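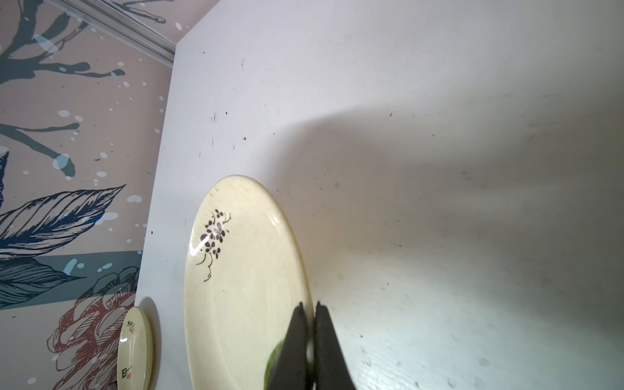 White tabletop, leafy wallpaper.

Print | E-mail

# Plirel: a list of winter bird sightings from people's yards

Hi, and thanks for looking at my bird list! Plirel is a plain text table of birds that people saw from their kitchen windows, porches and back steps. It holds 2000 sightings from 16 yards, all in one file called `sightings.csv`. I started it because I was tired of hunting through my own notebooks, and then Kulsoom Qureshi gave me a shoebox of hers and things got out of hand.

## What's in the file

One row is one kind of bird seen at one sitting. The columns:

- `yard` — a short code, never a street address
- `month` — the month as a word, so "December" and not 12
- `bird` — the everyday name, spelled the way I spell it
- `how_many` — a number, or blank if the person just wrote "lots"
- `feeder` — yes, no, or blank
- `notes` — whatever they scribbled, typed up as is

Please don't treat a blank as a zero. I did that myself in the first version and ended up with a chart where finches vanished every time Rochelle Obi went on vacation.

972 of the rows are from December, so the file leans hard that way. People are home, the feeders are full, somebody's aunt is visiting and wants to know what the red one is. If you're after spring birds you'll want a different list (sorry!).

## Where it came from

Mostly paper. Kulsoom's shoebox alone made up 700 rows, and I typed those over two winters with a magnifying glass for the bits she wrote in pencil. Morfudd Gittins kept hers on the backs of calendars, big neat letters, an absolute joy. The rest came in by e-mail in every format you can think of, including one long poem that I did manage to turn into four rows.
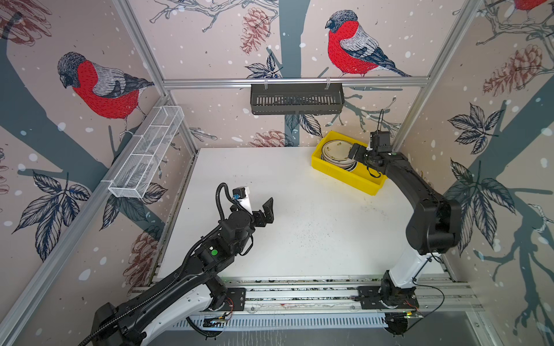
Bird names gave me the most trouble. Half the yards say "chickadee" and leave it there, and I left it there too, since guessing the exact kind felt wrong. Where two people plainly meant the same bird I picked one spelling and put the original in `notes`. If you search for "junco" you'll also want to look for "snowbird" in the notes, which is what Morfudd calls them and always will.

## Cleaning it up

The script is `tidy.py`, and it's short. It trims extra spaces, fixes month names and drops rows that are exact copies. Run it from the main folder:

```
python tidy.py sightings.csv clean.csv
```

It won't touch the notes column. I like the notes column — there's a row about a wren in a boot that I'd hate to lose.

## Things I still want to do

- Sort out the two yards that both called themselves "Conder"
- Type up Noemi Brannigan's second notebook
- Add a column for snow on the ground, if enough people wrote it down

## Using it

Use it for whatever you like, school projects and so on included. Just say it came from Plirel, and don't try to work out whose yard is whose. If you find a mistake, send me the row number and what you think it should say. I answer slowly but I do answer.

Last changed Aug 23, 2025.

Print | E-mail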